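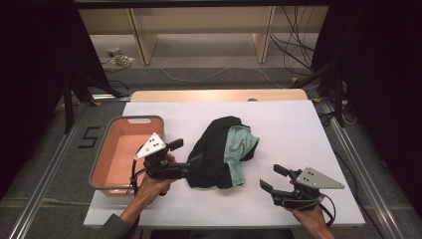

What happens to a bond's price when interest rates rise?
The price falls, and it falls further the longer the bond has left to run.

Speaker notes: Short Bonds, Long Bonds
Larysa Boiko, Griltine evening series
Feb 15, 2021

Slide 1. Opening
Thank Stusow for the room. Phones off. Say up front that I'm not giving personal advice tonight and I own some of the things I'm going to talk about.
Ask for hands: who has a bond fund in a retirement account? Who knows its duration?

Slide 2. The seesaw
Start with a bond bought at 1,000 that pays 2 percent a year. New bonds come out paying 3. To sell the old one you have to cut the price until the buyer gets the same deal.
Go slowly on this slide. In May I rushed it and had to come back to it in the questions.

Slide 3. Duration
Rule of thumb: duration times the change in rates gives the loss in price. A fund with a duration of 16 loses close to 16 percent if rates go up one point. A fund with a duration of four loses close to four.
The rule works for small moves. For big ones it drifts, and I'll skip the math unless asked.

Slide 4. Why people hold long bonds anyway
Pension plans have bills due decades out. Some investors want a cushion when stocks drop. That cushion has worked in some years and failed in others, the 1970s for one.
Ghasemi will probably argue with me here. Let him, but keep it to two minutes.

Slide 5. The Ula account
Walk through the sample account on the handout. It starts with 700 in cash and 2,309 in a long bond fund. Rates rise one point and the fund drops by 16 percent, a loss of 369 dollars. Then do the same with the short fund: 92 dollars.
Mention that the interest coming in makes up part of the loss over time, and that new money buys at the higher rate.

Slide 6. What to look up at home
Duration is on the fund's fact sheet, usually on the first page. Check the yield and the fee next to it. If the fee eats half the yield, ask why you own it.

Questions
Likely ones: inflation-linked bonds (they have duration too), savings bonds, whether to sell now. On the last one, ask when they need the money.
Collect the spare handouts at the door.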